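Bench notebook, Zorero breakfast task
September 20, 2019

Placemat day again. The goal is a clean set of remote-control demos on the breakfast table, both arms. Farhad wanted to start with the toaster. Farhad was outvoted. 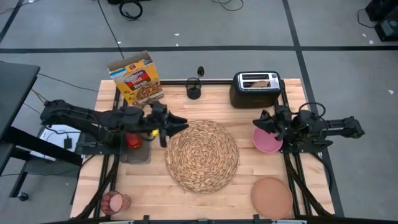 1 min read

Layout as agreed in August: mat in the middle, cereal and toaster at the back, pink bowl on the right, plate front right. The pink glass starts on its side on purpose, so please stop standing it up. Left arm takes the mat, right arm takes the bowl. Target is 37 demos, anything over 900 steps gets tossed.

Low camera: check the glare before you record. The tabletop is glossy and throws the ceiling lights straight back. The Raisin Nut Bran box still reads fine, and I can now recite the front of it.
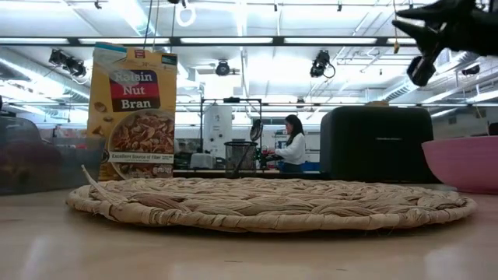
Yasaman Jafarzadeh
Teleoperation and data

Notes on the mat. It frays. Loose ends stick out past the rim, and from the wrist view they look like a fine thing to grab. They are not. Come down over the braid, pause, then close. Ehsan closes while still moving and calls it style — the policy will call it noise.
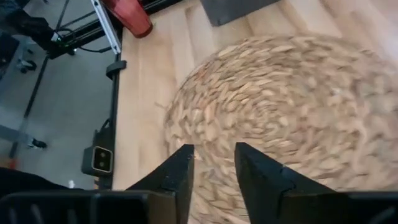
Wrist view, fingers at the mat. Some motion blur.

Still to do: lower the speed cap on the left leader arm, wipe the fingertips, redo demos 3 and 15. Asmaa has the Cemis export script and says it works on her machine.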